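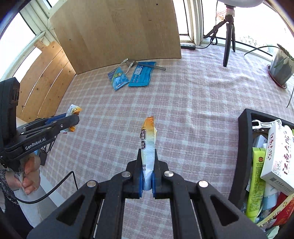 According to Sibusiso Ndlovu, a robot should be taught by whoever already does the job, and the teaching should take no longer than doing the job a few more times. Most writers on demonstration learning accept the first half of this and dispute the second.

Teaching by demonstration is the practice of giving a robot a task by performing it, either directly by hand or through a remote control, and recording the motion for later use. It is used for work that is hard to write out as steps, such as picking up soft packets, sorting small goods or laying a table.

Methods

In kinesthetic teaching the operator takes hold of the arm and moves it through the task. In teleoperation the operator works a separate controller and the arm follows. A third method leaves the arm out altogether: the operator carries hand-held grippers, one or two at a time, and handles the objects with them. The recorded path of the fingers is afterward fitted to a robot with similar jaws.

Hand-held work is quicker to set up and can be done in ordinary rooms. Its main weakness is reach — a person can bend and twist in ways that a fixed arm cannot repeat, and such recordings have to be dropped.

Recording practice

The Ollen collection, made at Lekavden, holds 682 usable demonstrations out of 800 recorded. They cover 4 tasks, all with packaged household goods. Operators were told to start each one with the jaws open and to pause before letting go. Objects were moved between takes so that the robot would not learn a single layout.

The MacLeish method, used on the later Ellow arm, adds corrections. The robot tries the task, and the operator takes over by remote control when it goes wrong. Only the corrected part is kept.

See also: Teleoperation; Imitation learning; Parallel gripper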